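Elderflower cordial thread, as promised to everyone who asked after last week's post about the hedge. I'm going to ramble, so put the kettle on. It's June, the lanes smell of it, and I've had my sleeves full of pollen since breakfast.

I've made it every year for nearly 11 years now and it has come out slightly different every time, which used to bother me and doesn't any more. One year it tasted mostly of lemon. One year it tasted faintly of cat, and I'll come back to that because it can be avoided!

First, picking. Go out on a dry morning, after the dew has gone but before the day gets properly hot. My mother always went in the evening and hers was lovely too, so I can't be too bossy about it, but mornings are when I get the best scent.

You want the heads that are creamy and wide open, with perhaps a few buds still closed in the middle. Leave anything that has started to go brown. Give it a sniff first. If it smells like honey and lemons, take it, and if it smells like cat, walk on to the next bush (told you I'd come back to it).

And please do be certain it's elder. Hedges are full of flat white flowers at this time of year and some of them are very nasty indeed. Elder is a woody shrub or a small tree, with leaves in little opposite pairs along the stalk and one at the tip. If you aren't sure, go with somebody who is.

Don't strip a bush either. I take a few from each and keep moving, and then there are berries for the blackbirds in autumn and a few for me. The best bushes near us are along the old track behind the Kander works, where the fence stops, and I'm only telling you that because there's far more than I could ever carry.

Take a basket or a paper bag. I used a plastic one my first year and by the time I'd got home, having stopped to talk to half the village, it was a warm green swamp in there and smelt of compost.

Right, home. Lay the heads out on a tea towel near the back door and go and do something else for half an hour. All sorts of tiny black beetles will get up and leave on their own. Then give each head a gentle shake outside. I don't wash them, though I know some of you do and we needn't fall out over it.

Snip off as much of the thick green stalk as you can be bothered with. Some stalk is fine but a lot makes it bitter, and the green parts of elder aren't good for you anyway. I do this bit sitting down with the radio on and it takes as long as it takes.

Now the recipe, such as it is. For a small batch I put 600 grams of plain white sugar in my biggest pan with enough just-boiled water to melt it, and stir until it's completely clear. Let it cool down a bit. Then in go the flower heads, the zest and slices of 2 lemons, and a heaped spoonful of citric acid. Push everything under, put a clean cloth over the top and leave it somewhere cool.

How long? I say 2 days, with a stir whenever I walk past. Overnight will do if you're impatient, but it's a thinner sort of flavour. Please don't forget it and go to the seaside, as I did once. It was fizzing when I got back and I was rather frightened of it.

A few people have asked about citric acid. Mine comes from Trenda, the hardware shop on the corner, where it lives on the shelf with the jam pot covers. Chemists sometimes keep it behind the counter, so ask. You can leave it out and use another lemon, but then drink the cordial quickly and keep it in the fridge.

And about sugar, yes, you do need all of it. I tried halving it one summer when I was being virtuous, and the whole lot went cloudy and grew a little fur coat. It's a cordial, you're going to drown it in water, so let it be sweet.

Straining day is the messy one. Scald a piece of muslin, line a sieve with it, and ladle the whole lot through. Let it drip. If you squeeze the cloth you get a bit more but it goes murky (I always squeeze, I can't help it).

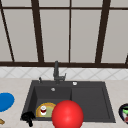 Bridget Oakshott
Hedgerow cook and newsletter editor

Do your straining and bottling beside the sink if you have any worktop to spare there, because syrup gets absolutely everywhere. I've found it on door handles. I've found it on the dog. Have a hot wet cloth ready before you start.

Bottles! Any glass ones with a good lid will do. Wash them in hot soapy water, rinse well, and dry them out in a low oven while you strain. I hoard the tall swing-top kind from Clamine lemonade all year and there still aren't enough of them when June comes. Use a funnel, and leave a gap at the top.

For keeping, it's happy in the fridge for several weeks. The rest I freeze in old yoghurt pots with the lids on, then write ELDER on them in very large letters. I once thawed a tub of chicken stock for a christening and I'd like to spare you that moment.

What to do with it, apart from the obvious glass of cold fizzy water and a sprig of mint: a splash over strawberries. Stirred into gooseberry fool. Brushed over a plain sponge while the cake's still warm. In hot water with a slice of ginger when you've got a cold in January and can't believe there was ever a summer.

My favourite way is poured over crushed ice for the children next door, who come round the fence with their own cups. The little one calls it flower squash and I think that's a much better name than cordial, so it's what goes on the labels now.

Somebody asked whether pink elder works. It does, and it's the prettiest colour you ever saw, like weak raspberry. I haven't got one, but Raju, the nursery out past the level crossing, had some young plants in pots last time I was there and I've been thinking about where I could squeeze one in. Possibly where the sad lilac is. Sorry, lilac.

If yours goes wrong, tell me what it did and I'll do my best. And if it goes right, I'd love to know what you put it in, especially if it's a pudding. I'm off to find the muslin, which was in the airing cupboard last year and isn't there now.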